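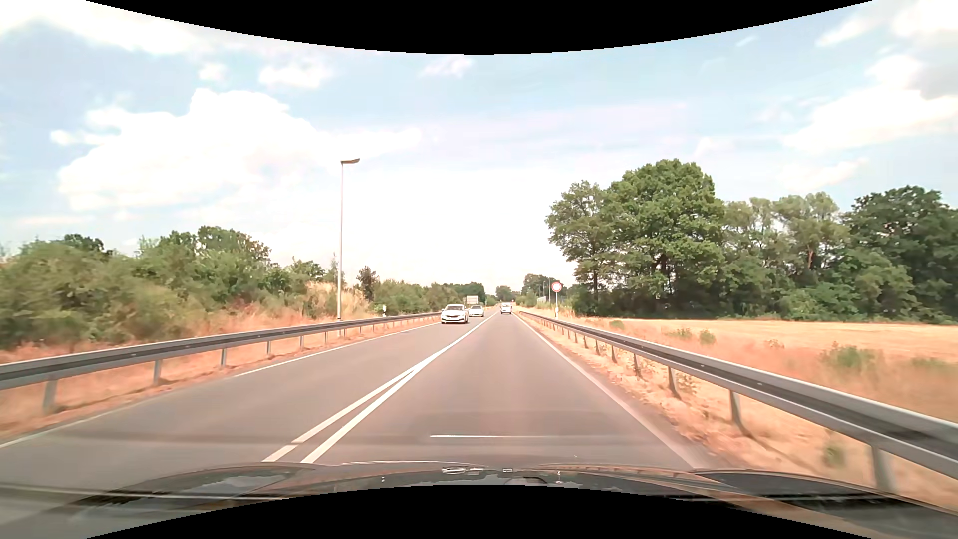 Road out, two lanes, clouds, plenty of sky.

7th August

Back at the bench after the Semple run, and I want to get this down before I lose the thread. Short version: the sourdough crackers are fine, the drying is the problem, and I think I've been blaming the wrong flour since January.

So, where we were. The Prarnora batch (the darker rye, coarse grind) kept coming out of the oven crisp and then going leathery in the jar in a day or two. I'd written it off as the rye holding water. Everybody says rye holds water, I said it too, I've got it written in this very notebook with a line under it. But the batch I took to Semple and back was the same dough, same tray, same bake, and it stayed snappy the whole way there in a paper bag. A paper bag! Meanwhile the jar I left on the shelf here went soft, lid on tight, nobody touching it.

Which got me thinking about the jars. We've been filling them while the crackers are still warm. I know I have, anyway, since I like to clear the racks before I wash up. If there's any steam left in the middle it has nowhere to go, and it just moves out to the edges and makes the whole thing chewy. The paper bag lets it out. I feel a bit silly, to be frank, but there it is.

What I did this afternoon:

Fed the starter late last night, used it a little past its peak. It smelled sharp, more apple than vinegar. Good enough.

600 g dough altogether, split in 2. One half with the Prarnora rye, the other with the plain white from Rirkimach that we use for everything. Same salt, same oil, same rest. I rolled them both through the hand roller down to the second-to-last notch. The rye tore at the edges like it always does, so I folded it once and put it back through, and that fixed it. (Note to whoever uses the roller next: the clamp is slipping again. Put a folded dishcloth under it. Don't crank it any tighter, the bench is already dented.)

Docked with the fork because I still can't find the docking wheel. If you have it at home, please bring it back, no questions.

Oven at 200 on the dial. I put the loose thermometer in on the middle rack and it settled at 206, so the dial's close, closer than I thought it would be after the door seal business. I'm going to stop compensating for it. All those entries from spring where I set it low "to be safe" were probably just underbaked crackers, and that would explain the pale ones with the bendy middles that I was so annoyed about.

Color was good on both. The rye is harder to judge by eye, so I went by smell and by knocking on one with a fingernail. It should sound like a tile. The white ones blistered nicely and two corners caught, I ate those.

Then the new part. I split each half again after baking. One portion straight into a jar, warm, lid on, the way I've always done it. The other went back into the oven with the heat off and the door propped open with the wooden spoon, and I left it until the oven was completely cold, and only then jarred it. Masking tape on all the lids with W for warm and C for cold. Please don't eat from the C jars! The W ones you can have, go ahead, they're doomed.

First impressions, and it's only been an evening so take it for what it is: the warm white jar already has a faint fog on the inside of the glass near the shoulder. The cold ones look clear. I opened the warm rye and it still snaps, but the snap is duller. I'll try them all again tomorrow before breakfast when my mouth isn't full of salt.

Seeds. I tried the caraway again on a corner of the rye and I still don't love it. It takes over. The Prerberg recipe card says to toast it first and crush it, and I did neither, so I should probably shut up until I've done it properly. The sesame falls off no matter what. Brushing with water before sprinkling helped somewhat, brushing with oil didn't help at all. Someone suggested rolling the seeds in on the last pass and I want to try that, but the roller will hate me.

About the flour from Rirkimach: we're down to the last bag and it's a new lot. It drank more water than the old one did. The dough was stiff at the usual amount and I had to wet my hands and work in a splash more, which I didn't weigh, sorry. I'll weigh it next time. If you're baking bread with it, hold on before you decide it's right, give it ten minutes and feel it again.

Stuff I need for the next round: parchment (the cut sheets, the roll curls up and drives me crazy), a jar of coarse salt, another oven thermometer since the hook on this one is bent and it fell through the rack twice. Also a brush that doesn't shed. I picked three bristles out of the white batch and I'm not totally sure I got them all.

Oh, and the starter. It's getting big. I've put the extra in the fridge door in the yogurt tub with the green lid, anyone can take it, it makes decent pancakes with an egg and a bit of baking soda. If it's still there next week I'm using it for a double batch, assuming the C jars hold up. If they go soft too then I'm back to the rye theory and I'll have to un-cross-out my own notes.

Racks are washed. Oven's off. Roller is drying on the windowsill, don't put it away wet.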